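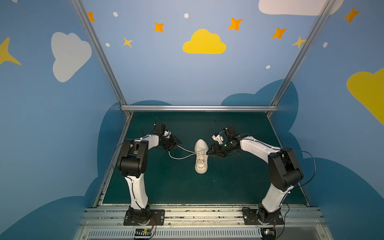 Shore and Pier Fishing, Handout 2: Landing a Heavy Fish
Gendent Outdoor School, Gralutbridge
Revised 13/05/2022

In the first handout we covered rods, reels and knots. Now we look at the last minutes of a fight, when the fish is already near and most fish are lost. Please read these notes before the evening at the Gralutbridge pier.

Drag

Set the drag before the first cast and do not touch it much afterwards. For our school line, which breaks at 18 pounds, we set it lower than many students expect, between a quarter and a third of the breaking strength. Check it with a spring scale, pulling from the rod tip and not directly from the reel. When the fish is close there is less line out, so there is less stretch, and every head shake goes straight to the hook. This is the moment when students like to tighten the drag. Please do not do it. 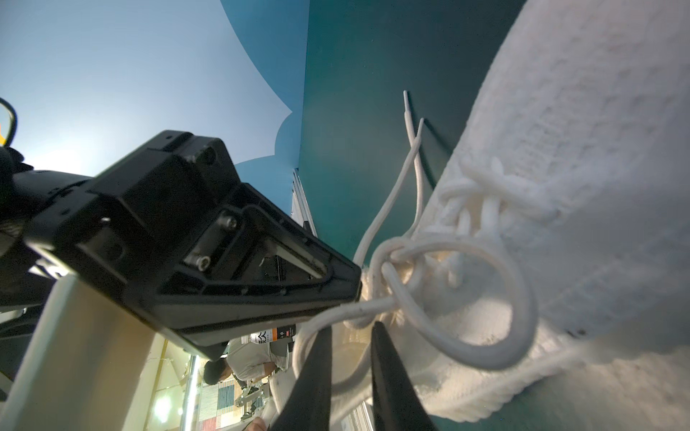 Pumping the rod

Lift the rod slowly, then lower it and wind at the same time. The line must stay tight while you lower. Do not wind while the fish is taking line, it only twists the line. A large ray often goes flat on the bottom and does not move at all. In this case keep a steady pull from one side, wait, and then change the angle by walking a little along the rail.

The school rods are the Gedemari model. They bend mostly in the upper part, so keep them below the height of your shoulder. A rod lifted too high can break near the tip — we had two broken last August.

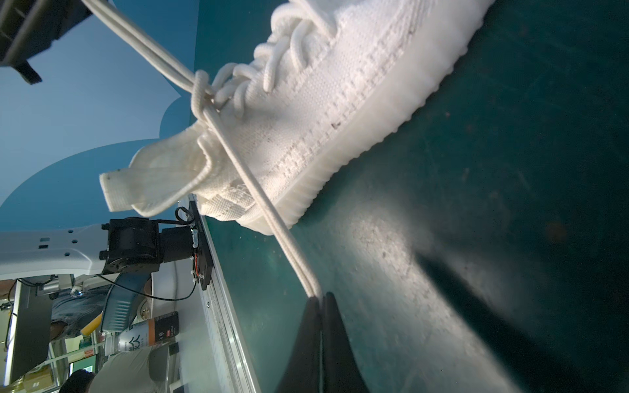 Your position during the fight matters as much as the tackle. On the pier you stand with one foot forward and the knees a little bent, and you never lean your full weight on the rail. On the rocks you choose your standing place before you cast, and you also choose the way back from it. Footwear is a common question in this part. A knit sneaker such as the white one, with laces tied in tight loops and a pull tab standing out at the heel, is allowed on the pier, but tuck the loops in so the line cannot catch them. The rounded ridges along the sole do not replace studs, so on wet rocks we ask for proper rock boots. Sandals are not accepted anywhere.

Net or gaff

We use only the drop net. The partner lowers it into the water before the fish arrives, and the angler leads the fish over it, head first. Do not chase the fish with the net. The partner lifts when the angler says "up", not earlier. The Kong net has a weighted ring and sinks well in current, but its rope is 84 feet long and must be laid in a clean coil beside you.
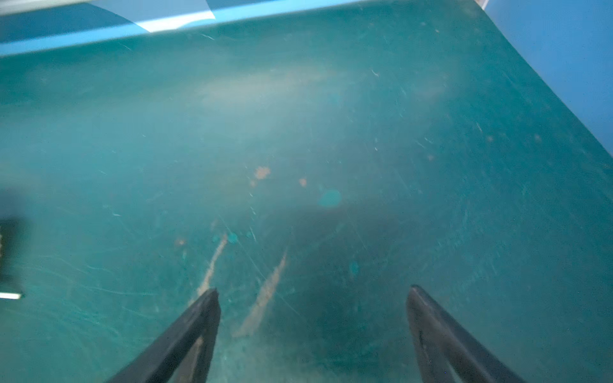
Release

Sharks and large rays are not lifted out at the pier. Cut the leader as close to the hook as you can reach safely. Smaller fish are unhooked with wet hands over the wet mat, and they go back in the net, lowered to the water.

For the next meeting

Tie your leader at home and bring it. Write down your drag setting and how you measured it.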